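Last updated in September
14 shares | 2 comments

UKEVDALE -- Claren will extend its bottle deposit program to two more neighborhoods, Dow and Dollard, at the end of September.

Residents can return empty drink bottles at five drop-off points and receive store credit the same day. The first phase drew 277 households.

"People asked for a place they could walk to," said Hwa-young Ko, program manager at Claren. "Now Dow and Dollard will each have one."

Caps may stay on. Glass is not accepted.
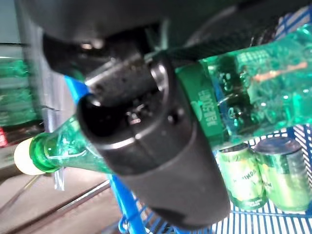 Green plastic bottle. (Photo: Claren)

Drop-off points open at 8 a.m. -- hours are posted at each site. Large returns should be arranged ahead of time with the Ukevdale office.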